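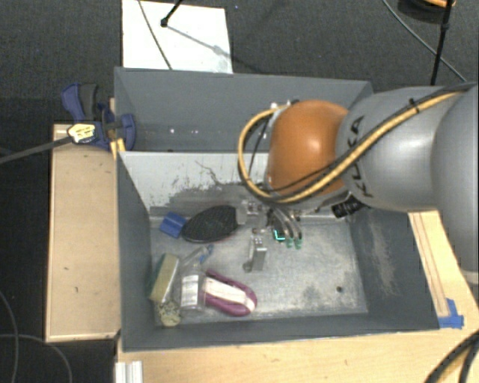
Print | E-mail
December | Delyth Voyle and Suqin Du

4.2 Storage charge and capacity loss

The second test looked at spare laptop batteries that sit on a shelf before they are fitted. We bought 116 replacement packs from two sellers, Ositz and Vastby, all for the same laptop model. Each pack was charged and discharged once on the Cai bench tester to get a starting capacity. Packs that failed to take a full charge in this first cycle were returned and are left out of Table 3.

The rest were split into three groups and stored at 40, 80 or 100 percent charge in a closed cabinet at the Grerthorpe lab. The cabinet was kept at room temperature. Packs were not connected to a laptop or a charger during storage, and their terminals were covered with tape. Every Wednesday we read the voltage of each pack with a hand meter and wrote down any swelling of the case.

At the end of storage the packs were run through the same cycle again. Capacity loss was smallest in the 40 percent group and largest in the 100 percent group, for both sellers. The 80 percent group fell between them, though for the Vastby packs it was closer to the fully charged group than we expected. We saw no clear link between the capacity printed on the label and the loss in storage.

Figure 2. Robot arm over an open-topped bin of household items.

Two limits should be noted. The sellers do not print a date of manufacture on every pack, so age at purchase could not be controlled. The bench tester also draws a steady current, while a laptop in use does not. Section 4.3 repeats the final cycle with the packs fitted in laptops.

Contact the authors | Copyright Delyth Voyle and Suqin Du | Back to top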